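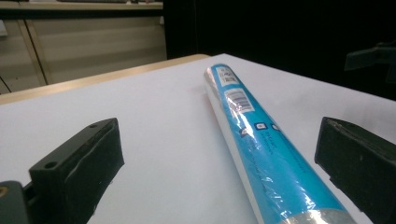 Section 4. Safe Handling of Wrapped and Cylindrical Items

4.1 Scope
This section applies to all operators who use the Kullow hand-held gripper at Statbridge sites. It must be read before the first session of each shift.

4.2 Preparing the Work Surface
1. Lay the white board flat on the table and check that it does not rock.
2. Remove all items except the one to be handled.
3. Wipe the finger pads with a dry cloth. Pads with cuts or lifted edges must be replaced.
4. Confirm that both fingers open fully and that all mount fasteners are tight.

4.3 Approach and Grasp
1. Open the fingers before moving toward the item.
2. Place one finger on each side of the roll – never with a fingertip pressing down on the wrapping.
3. Close slowly until both pads make contact. Stop when the item no longer turns.
4. Lift straight up and hold for 2 seconds before moving sideways.

Note: Glossy film reflects overhead light. If glare hides the edge of an item, turn the item or dim the nearest lamp. Do not change the camera settings during a session.

Caution: Keep the free hand clear of the space between the fingers at all times. Rolls may move without warning on a smooth surface.

4.4 Records
Enter each dropped or damaged item on Form 33 before the next attempt. Sessions are limited to 83 grasps, after which the pads must be inspected again. Completed forms are sent to the Jernport office and kept with the maintenance log.

Revised June 18, 2022. Replaces the February issue.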